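Stikodus Releases Version 2 of Hand-Held Teaching Kit for Parallel Grippers

RUMIDORA, 11 January 2018 – Stikodus today released version 2 of Tandonero, its kit for teaching pick-and-place tasks by hand. An operator carries the gripper through the task, and the recorded motion is converted to a path for a robot arm fitted with matching fingers.

The new version records wrist pose and finger opening at 30 samples per second. Each session starts with the fingers open and nothing between them, which sets the zero point for grip width.

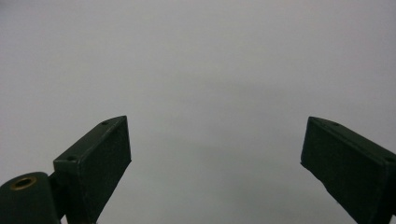 Page last changed: 11:47, Press Office

The dark green fingers have slanted top faces with small screw holes. Finger sets from the first version can be used without changes to the recording software.

Tandonero was tested at the Palumbo packing plant on 11 tasks, including tray loading and carton closing. Operators recorded 47 demonstrations of each. Tasks that call for a longer reach can be taught by remote control instead – the same file format is used for both methods, and recordings can be mixed in one training set.

Kits ship in March. Current users will receive the software update at no charge. Data sheets and mounting drawings are available from the Stikodus sales office in Rumidora.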